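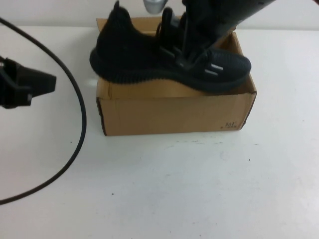
Black knit trainer and a shoebox on a white table.

Returns and Repacking Assistant (part time)
Clallitz Footwear, Grukwood site

We are looking for two people to join the returns team at our Grukwood warehouse. The work is checking shoes that customers have sent back, lacing them properly and boxing them up again so they can go back on the shelf.

What you will do

Open returned parcels and match each pair to its order slip.
Check soles, uppers, heel tabs and laces for marks or wear.
Put the shoes into the right box, heel to toe, with fresh tissue.
Fold the lid flaps flat and stick the size label on the short end.
Set aside damaged boxes and anything that has clearly been worn outdoors.

A full shift gets through up to 400 pairs across the team. New starters are not expected to keep that pace for the first 12 shifts.

What we need from you

You should be able to stand at a table for most of the shift and tell black from navy under indoor lighting. Some boxes come in batches weighing up to 12 kg and need moving by trolley. Warehouse experience is useful but we will train you. Basic written English is needed for the fault sheet.

Hours and place

Monday to Thursday, 5.30 pm to 9.30 pm, with a paid 15 minute break. The contract runs from May and may be extended. The site is on the Coltia road, and the 42 bus stops outside the gate. Free parking. Safety shoes are supplied. Staff discount on Sibiya and Clallitz ranges after the first month.

How to apply

Send a CV or a short letter to the Grukwood site office, Unit 54, marked Returns. Please say which evenings you can't work. Interviews are held on site and include a short packing task.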